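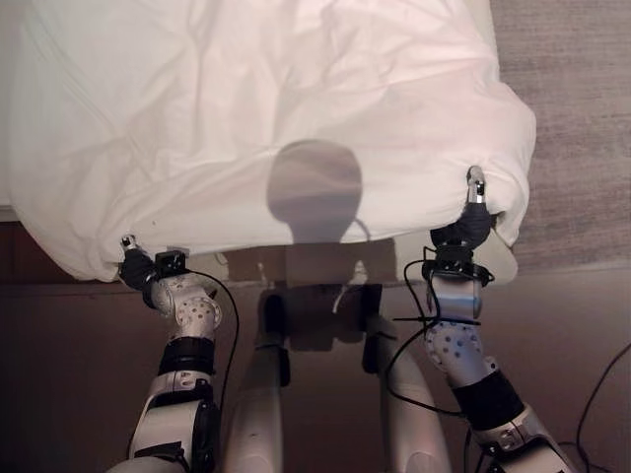 Doina Lazarević asked after the last session why a guest house should bother to keep written records of its linen at all, when anyone can open the cupboard and see what is in it. She had worked in a place where the owner simply bought more when the shelves looked thin, and it had never run out.

It is a fair question and most of Handout 3 is an attempt to answer it. Looking in the cupboard tells you what is clean and folded at that moment. It does not tell you what is on the beds, what is at the laundry, what is in the mending bag, or how much of the pile on the shelf ought to have been thrown out last year. A place can get by without records for a long time if it buys generously. It then pays for linen it does not need, and usually in the wrong sizes.

# Handout 3: Linen stock in small accommodation

Revised 18/01/2022. Replaces the earlier version, which had a mistake in the worked example.

## What we mean by linen

In this course "linen" means all washable textiles that go through the housekeeping department. Very little of it is made of flax. The usual groups are:

- bed linen: sheets, duvet covers, pillowcases
- bedding: duvets, pillows, mattress protectors, blankets
- bath linen: towels, bath mats, robes if offered
- table linen: cloths, napkins
- kitchen and cleaning cloths

Keep bed linen and bedding apart in your records. Bed linen is changed for every guest. Bedding is washed much less often, has a different life and costs a good deal more per piece. If you put a duvet and a pillowcase in the same column, the average cost you get will be no use for either.

Curtains and cushion covers are normally counted as furnishings. Some houses put them with linen because the same person washes them. Either will do, but write down which you chose.

## Par stock

Par is the number of complete sets you hold for each bed. One par means every bed can be made up once with nothing left over. The usual starting point for a house that sends its washing out is three par: one set on the bed, one at the laundry and one on the shelf.

That is only a starting point. You may need more if:

- the laundry collects only a few times a week
- most of your guests stay one night
- you have no way of doing an emergency wash on site
- there are long holiday closures at the laundry, as there often are at the start of January

You may manage with less if you wash on the premises every day and have a dryer that can keep up. Check the dryer before you check the washing machine. In most small houses it is the dryer that holds everything up, especially in winter when nothing can go outside.

Par for bedding is quite different. One duvet per bed plus a few spares in each size is normal. The spares cover spills and the odd guest who asks for something warmer or lighter. Pillows need a larger reserve, as guests ask for extra ones all the time.

Work out par by bed size. A house with plenty of single sheets and no king size ones has a shortage, whatever the total says.

## How linen wears out

Linen goes out of use in four main ways: it wears through, it is stained beyond recovery, it is damaged, or it disappears.

Ordinary wear comes mostly from washing and drying. Sheets go thin in the middle, pillowcases fray along the seams, towels lose their loops and go hard. Heat does more harm than most people expect. Over-drying cotton makes the fibres brittle, and a towel which comes out of the dryer very hot and crisp has been in too long.

Rest also matters. Linen that goes straight from the dryer to the bed every time wears faster than linen that has had a day on the shelf. Cotton takes up a little moisture from the air while it rests and is stronger for it. For this reason new washing goes to the bottom of the pile or the back of the shelf, and you take from the top or front. If staff take whatever is nearest and put it back in the same place, half the stock wears out while the other half is hardly touched.

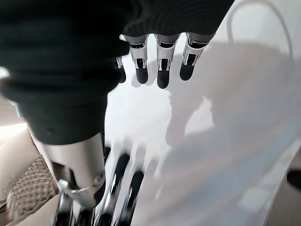

Staining is largely a matter of time. A fresh stain treated the same morning will often come out in a normal wash. The same stain left in a bag for two days, then washed hot and tumble dried, is there for good. Make-up, fake tan and hair dye are the main culprits on pillowcases and towels. Some houses leave a dark flannel in the bathroom for removing make-up and find it cuts down the losses. It costs very little to try.

Damage covers tears, scorch marks, and linen being used for the wrong job. The last of these is the most common and the easiest to stop. If a cleaner has no cloths, they will use a bath mat or an old pillowcase to wipe the floor, and it will then go back in the bag with the rest. Supply proper cloths in a different colour and the problem mostly goes away.

Disappearance is harder to pin down. Guests do take things, but less than owners tend to believe. A fair share of missing linen is sitting in another building or has come back from the laundry in somebody else's delivery. Always check deliveries against the collection note on the day.

## Taking stock

A full stocktake should be done at least twice a year, and more often in a larger place. Choose a quiet day. Stop all movement of linen while you count, or you will count some things twice.

1. Prepare a sheet with one line for each type and size.
2. Count what is in the main store.
3. Count what is on the beds and in the bathrooms.
4. Count what is in trolleys, bags and floor cupboards.
5. Add what is at the laundry, from the last collection note.
6. Add new stock still in its packaging, on a separate line.
7. Compare the total with the last stocktake, plus purchases, less anything written off.

The difference at step seven is your unexplained loss. It should be small. If it comes out as a gain, somebody has miscounted, either this time or last time - or you have the laundry's other customers to thank.

Two people should do it together, one counting and one writing. Swap over halfway.

## Worked example

Fellden is a country guest house that sends its bed linen out to Vellico, a commercial laundry, and washes its towels on site. At the January stocktake it held 1,000 pieces of bed linen. In the twelve months before that it had written off 299 pieces and replaced every one of them with the same type, at a total cost of £2,090.

**Average cost of a replacement piece**

£2,090 ÷ 299 = £6.99

**Replacement cost per piece held**

£2,090 ÷ 1,000 = £2.09 a year

**Replacement rate**

299 ÷ 1,000 = 29.9% a year

**Average life in stock**

1,000 ÷ 299 = 3.34 years

The earlier version of this handout divided the cost by the number of pieces held and called the answer the average price of a piece. It is nothing of the kind. Please correct your copy if you still have it.

The third figure is the one to watch. On its own it does not say whether Fellden is doing well or badly, as we do not know how often each piece was washed. If the same house had a rate half as high the year before, with similar occupancy, something has changed and it is worth finding out what. The write-off book should help, provided the reason was entered each time.

## Writing off

Each house needs one person who decides when a piece is finished. Staff set it aside, that person looks through the pile weekly, and each piece goes to one of the following:

- back for a second wash or stain treatment
- mending
- cutting down (a worn double sheet can give cot sheets or dust covers)
- rags
- out

Anything cut down or turned into rags should be marked clearly so it does not find its way back. A line of coloured stitching along one hem is enough and survives the wash better than laundry pen.

Look over large pieces in daylight if you can. Open them out fully before deciding, since thin patches and small marks are easy to miss on something folded. Check hems and corners first, then the middle. 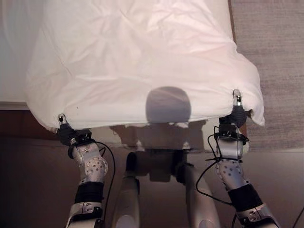 *Fig. 1. White fabric held out by its two lower corners.*

## Buying

Buy little and often once the par is right. A single large order every few years means everything wears out together, and the bill arrives all at once. It also gives you nothing to compare.

Before placing an order with a new supplier, ask for one sample of each piece and wash it several times with your normal load. Measure it before and after. Cotton shrinks, and a duvet cover that was the right size in its packet may be too tight after a month. Ask whether the same line will still be available next year. Matching whites is harder than it sounds.

## For next time

Read the two price lists given out in class, Matić and Trorik, and work out the cost of bringing a six-bedroom house up to three par from each. All the beds are doubles. Show your working and state anything you have assumed, including the number of pillows per bed. Bring your answer on paper.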